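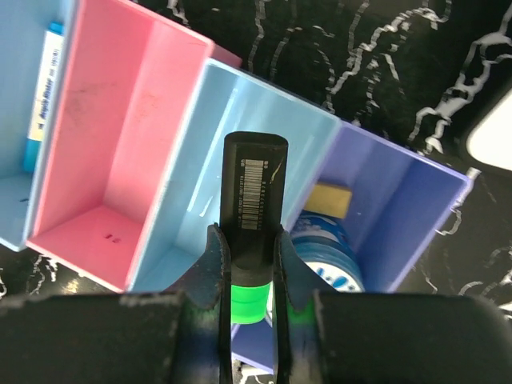 2025-05-24

Polling workshop, notebook entry. Plokcombe mayoral race, second wave.

Got through the recoding of the open-ended answers this morning. The sample is the full 1,500 we contracted for, all phone and text-to-web, no panel. Kai-wen did the first pass on the "why did you choose that candidate" item and I did the second. We disagreed mostly on one code, "change." He had been putting anything with the word change in it under that heading. I had been splitting it into people who want the incumbent gone and people who want some policy different, such as bus fares. We went with the split. He is redoing his half.

Note for whoever picks up the codebook: "fed up" goes under incumbent, unless the respondent names the city council, in which case it goes under council. "Time for somebody younger" has its own code now (age). Do not put it under change.

Weights. The first set came out with a long tail again. One respondent in the Grodska precincts had a weight of 15, a man under 30 with no degree, and he was pulling the whole subgroup toward Chung by himself. I trimmed and re-raked. Topline barely moved. The Grodska subgroup moved a lot, and I don't think we should publish it at all. The base is too small, and we would be asked about it more than about anything else in the release. Li-hua wants to keep it in the crosstabs with a warning. I don't believe warnings get read. Left it open.

Question order. Half the sample got the right track / wrong track item before the vote question, and half got it after. Chung does better when wrong track is asked first. The gap is 3 points, inside the margin for a half sample, but it runs the same direction as in the first wave. I would like to see it a third time before I say anything outside this room. If it holds, every poll of this race that opens with wrong track (the Cosell one does) is giving the challenger a little help without meaning to.

Tien-fu objected that people who answer wrong track first may be closer to the mood they vote in. Fair enough. Their mail has been telling them the city is going downhill for a month, so maybe asking it first is nearer to real conditions. I don't have an answer. We can't test it with this design. It would take a recontact after the election and some way to know who voted, and the voter file match last time was poor for the renters.

Party cue. The ballot is nonpartisan on paper and everyone treats it as partisan anyway. In the version where we give no cue, undecideds are high and mostly people who say they don't follow city politics. In the version where the interviewer adds "endorsed by," they fall into place fast. I think the no-cue version is the honest one, given what is printed on the ballot, but it will make the undecided number look large and the campaigns will both claim those voters. Write it up as no-cue and put the other in the methods note.

Listened to recordings for an hour. Items:

- The interviewers on the late shift are reading "strongly or somewhat" as "strongly, or just somewhat." The "just" has to go. Told I-hsuan, who runs that shift. She will do a short retraining before the callbacks start.
- Several older respondents took "local media" to mean the newspaper only. We meant radio and the neighborhood pages too. Rewrite for wave 3.
- The policing question is too long. People answer before the end, so they never hear the second half about staffing. Either cut the first clause or make it two questions. I lean toward two.
- One respondent asked who was paying for the survey, was told, and stayed on. The script for that works. Leave it alone.

Trust item. Trust in the county to count votes correctly is lower among Chung voters than among the incumbent's, and lower than it was in the first wave. I looked for an event that would explain it and couldn't find one between the two field periods, apart from the argument over the drop box hours, and that was mostly inside the county office. Might be real, might be the change in the introduction text. We changed "elections office" to "county government" between waves, which in hindsight was a mistake, since we can't separate the two now. Go back to "elections office" and accept that this wave stands by itself on that item.

Shuk-fan drafted the release. Her first paragraph called the race "a dead heat." I changed it to give both numbers and the margin. She also had a line about momentum, and we cut it. Two waves don't show momentum, and the first one was fielded before the filing deadline with a different list of names. I kept her paragraph on turnout, with the sentence about May primaries moved up.

Likely voter screen: still using the four-item version. Ran the two-item version next to it and got nearly the same electorate, slightly younger. If the field budget gets tight for wave 3 we could drop to two and save the interview time for the policing rewrite.

To do:
Kai-wen - finish recode, send me the disagreements only.
Li-hua - Grodska decision, plus a table of unweighted bases for every subgroup.
Tien-fu - pull the voter file match rates by renter and owner.
Me - methods note, with the old and new wording of the trust item side by side.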